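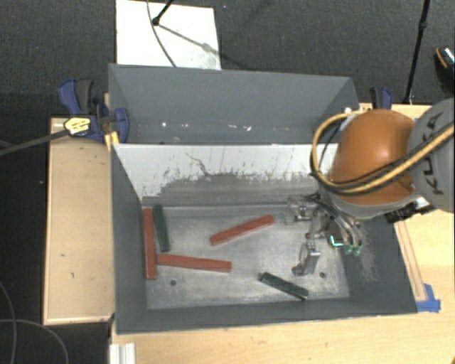
Three reds and two dark greens on scratched gray.

Wednesday, April 1, 2026

The quilt top is DONE. Or it's done except for the border, and the border is just long strips, so I'm counting it. I finished the last seam at ten to eleven last night, pressed it on the kitchen table, and then stood on a chair in my socks so I could look down at the whole thing. 56 blocks! I went to bed and lay there wide awake thinking about backing fabric.

Writing it all down today while I still remember, as I never did this for the yellow one and now I can't tell you a single thing about how it was made.

So. Red and dark green was the scary part. Everybody I showed the swatches to said Christmas, right away, sometimes before I'd even got them flat on the table. Imke said it very kindly, and my sister said it the other way. And they had a point with the first batch, where I'd paired a candy-apple red with a bright white background and it looked like a stocking. I sewed up four of those before I admitted it. They're in the scrap drawer now and may end up as potholders.

What fixed it was gray! I had most of a bolt end of this middling gray cotton from Bermúdez, bought in February for a shirt I was never going to make, and I put it down next to the red mostly to get it out of my way. The red went quiet. The green went almost black in the evening and then came back up in the morning, and the whole thing stopped being a holiday. Look at the picture at the top. I love how the reds sit there against all that silvery gray, and how many different grays there are once you start looking, with the scuffs and the shiny places. I wanted that unevenness, so I went back to the shop and got a second gray with a bit of a slub in it, and I've been alternating.

The ratio is three red to two green. I'd been going half and half out of some sense of fairness and it made my eyes jump around. With a bit more red the green gets to be the surprise.

The pattern is rail fence, nothing fancier, long skinny strips sewn side by side and then turned. I do like a pattern I can sew while listening to something. Getsemaní is making one with curved seams and she has pins in her mouth the entire evening and can't talk, and what's the point of Tuesday group if you can't talk? (Her curves are gorgeous. I'm going to ask her to teach me and I'm going to regret it.)

Things that went wrong, for the record:

The seam allowance on the first row was fat. I'd moved the needle over for a zipper and never moved it back. Every block came out small and I didn't catch it until I laid them against the second row and they were short. Unpicked the whole row in front of a very long movie.

I ran out of the dark green with 18 strips to go. Bermúdez had sold the last of it. Imke went through her own stash, which fills a wardrobe and is starting on a second one, and came up with a green so near that I truly can't find it now unless I hunt. It has a tiny bit more blue in it. I scattered those strips all over so there's no one corner where it shows. She wouldn't take money, so I owe her a loaf and will probably make it the seeded one.

The iron spat rust-colored water on a red strip, where you can't see it, and then on a gray one, where you can. Cut that one out, replaced it, bought descaler.

And the sewing machine, my poor old Praltora, started making its clacking sound again around the middle rows. I took the plate off and cleaned out enough fluff to stuff a mouse, put in a new needle, oiled it, and it purred. I should do that before every project and I know I won't.

The best evening was the Thursday when I did the layout. I pushed the sofa back against the wall and put all the blocks down on the floor and moved them around for hours. I had the radio on and the window open for the first time this year, and there was that wet-dirt smell coming in. I'd swap two blocks, go make tea, come back, hate it, swap them again. At one point I had a big zigzag going corner to corner and it was so good that I got nervous and pinned labels on every single block before I'd let myself walk across the room. I'm very glad I did, given how the draft got in under them when I opened the door.

Now the backing. I've got my heart set on flannel, because this one's for using, on the couch, with feet on it. There's a plain charcoal that would be sensible. There's also a red-and-gray check, and I keep going back to touch it. Refugio at the shop says checks on the back will make me crazy trying to keep them straight, and he's right, and I'm probably getting the check.

For the quilting itself I want straight lines, close together, in gray thread. I thought about doing it by hand. I did one practice square by hand on Sunday and loved it, and then worked out that I'd be done sometime around retirement, so the machine it is, with maybe a bit of handwork in the border if I still like the quilt by then. Binding in dark green, if I can find any. If I can't, red.

Still to do this week: wash the flannel twice (it shrinks like anything), cut the border strips, ask Getsemaní if I can borrow her big table for basting, feed the sourdough starter so that Imke's loaf happens.

I went and looked at it again just now, folded over the back of the chair with the lamp on it. One of the seams in the bottom row doesn't meet, it's out by a thread or so. I'm leaving it.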